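Speaker notes, Mohandas Marar
Intake records for transferred rescue dogs
Feb 11, 2019

Slide 1. Introduce myself. Scope is paperwork between the pulling shelter and the receiving rescue. Medical protocols are the next speaker's topic.

Slide 2. Skumstead transfers: 50 files reviewed, 16 with no rabies certificate number. In 4 the microchip on the form did not match the scan. Pause for the table.

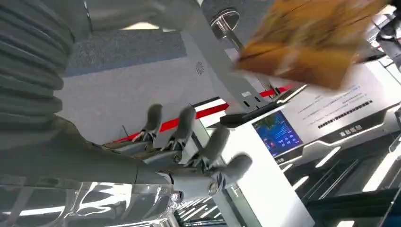 Gray robotic hand near a white kiosk and a red barrier belt

Slide 3. Minimum record set. Chip number, scanned twice, at pull and at arrival. Stray hold end date. Vaccine lot numbers copied from the vial label. Weight with the date it was taken. Bite history: write "none reported", never leave it blank.

Slide 4. The Jayasinghe form. One page, two signatures. Skip the back side if short on time. The foster home gets a copy, without the finder's address. 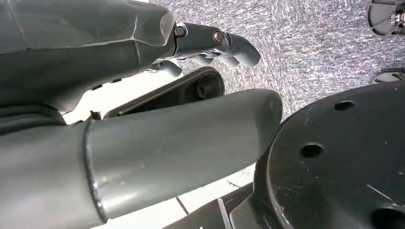 Finger joints on a gray gripper, with round metal bolt heads

Slide 5. Holding dogs under treatment. Heartworm positives need the test date and the drug schedule on the same sheet. Watov kept them apart until November and had to call the shelter back on each dog.

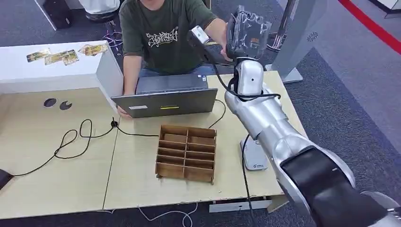 Open laptop on the worktable, silver-and-white robot arm at right

Slide 6. Storage. Briltico export is capped at 2000 rows, so split by intake year. Keep paper originals until the adoption contract is signed.

Questions. Blank forms are at the back table.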